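Lirkska Masters Swim Club Will Not Buy Race Suits for Its Members

Club wants a season of plain times before it spends money on fabric

LIRKSKA - The Lirkska Masters Swim Club has turned down an offer to outfit its adult racing squad in high-compression race suits and will put the money into lane time instead. The decision covers the season that starts in March. Swimmers who already own the suits may go on wearing them at meets, and nothing in the club's rules has changed on that point.

The offer came from Tesura, a swimwear supplier, and would have given every member of the squad a suit at a reduced price, with the club paying half. In return, the club would have worn the supplier's name on its caps and handed over race results for use in advertising. Head coach Samer Srour said he read the sales material twice and had trouble finding the part that applied to his swimmers.

"It says the suit makes you faster," Srour said. "Faster than what? Faster than the same swimmer in an old suit, on the same day, with the same sleep? I asked for that and I got a brochure with a bigger picture on it."

The material supplied to the club described a test in which 20 swimmers raced in the new suit after a block of training. It did not say what the same swimmers had done before the training, or whether anyone had raced in an ordinary suit for comparison. Srour wrote to ask. The answer thanked him for his interest and repeated the offer.

The club does not claim the suits are useless. Several members like them and say they sit higher in the water when they wear one. Others say they spend so long getting into the thing that they miss warm-up. The club's view is that feeling faster and being faster are two separate matters, and that a masters team with a small budget ought to know which one it is paying for.

Assistant coach Tala Zein looked through the club's own meet results before the decision was made. She compared members' times in the 100 free and the 200 breaststroke before and after they bought race suits. Some dropped time. Some added time. The ones who dropped the most had also started coming to morning practice, and Zein would not say which of the two things had done it.

"You can't pull those apart from a results sheet," she said. "I'd be suspicious of anyone who told me they could, and that includes me on a good day."

Under the plan, the club will rent an extra lane for 60 minutes before regular practice at the Fimo Street Pool. The time will go to starts, turns and underwater work, the parts of a race where Srour thinks his swimmers give away the most. Places will be held first for members entered in a meet, then opened to everyone else. Swimmers should sign up at the desk and not by e-mail, which the coaches do not check on deck. 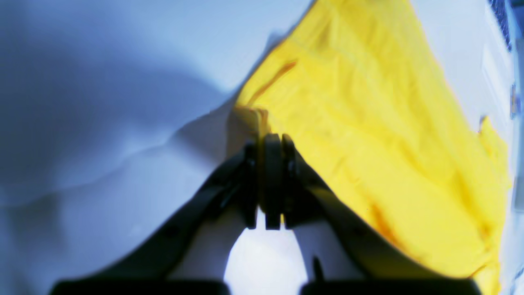

Niall Urquhart thinks the club is being stubborn. He told the coaches that he had swum his best 50 fly in years wearing a race suit, that he did not need a study to tell him what the clock said, and that the extra lane would be full of the same people who were already there every morning. A discount, he added, was a discount, and the club had been asked for nothing more than a name on a cap.

Srour's reply was that he was happy about the 50 fly and would like to see it done again in both kinds of suit. Urquhart has agreed to try. He will swim the race at the club's time trials, once in each, with a long rest between, and has said in advance that he expects to be proved right. The coaches are not treating one man's two swims as evidence of anything, but they will post the times either way.

The time trials will run on a Sunday at 8 a.m., with warm-up beforehand. Members can enter up to 4 events. There will be no medals and no team scoring. Swimmers who want to race the same event in two suits, as Urquhart is doing, should tell the desk when they enter so that the heats can be spaced out. The club asks that they take a fair run at both. A swimmer who has already decided which one is slow can make it slow.

Nii Agbeko, who swims in the distance group, had asked whether the extra lane would be held to the same standard as the suits. The coaches say it will. Zein is to record each regular user's start and turn times at the beginning of the season and again at the end. If the numbers have not moved, the club will give the lane back and say so. She has already warned that people improve for all sorts of reasons in a season, and that a good result should be read with that in mind.

The club also looked at a dryland program called Kpodo, sold to teams on a yearly contract, and passed on it for much the same reason. The program's leaflet promised "race-ready shoulders." It gave no account of how a shoulder gets to be race-ready or how a coach would spot one. Stretch cords and the pool's own mats will stay in use before evening practice, as they were last season.

Dues are unchanged. The club will still order team caps, in the usual color, without a sponsor's name. Members who had put down a deposit for a suit in the belief that the offer would go through can collect it from Raed Boutros at the desk during evening practice. Bring the receipt.

The coaches will look at the suit question again when the season is over, and would welcome hearing from any supplier able to show before-and-after times with a comparison group. No such supplier has been in touch so far.

About the Lirkska Masters Swim Club

The club offers coached practice and meet entry for adult swimmers at all levels, from those learning flip turns to those who race most months. Practices are held at the Fimo Street Pool in the morning and evening. New members may swim 4 practices before deciding whether to join.

Contact: Raed Boutros, club desk, Fimo Street Pool, during evening practice hours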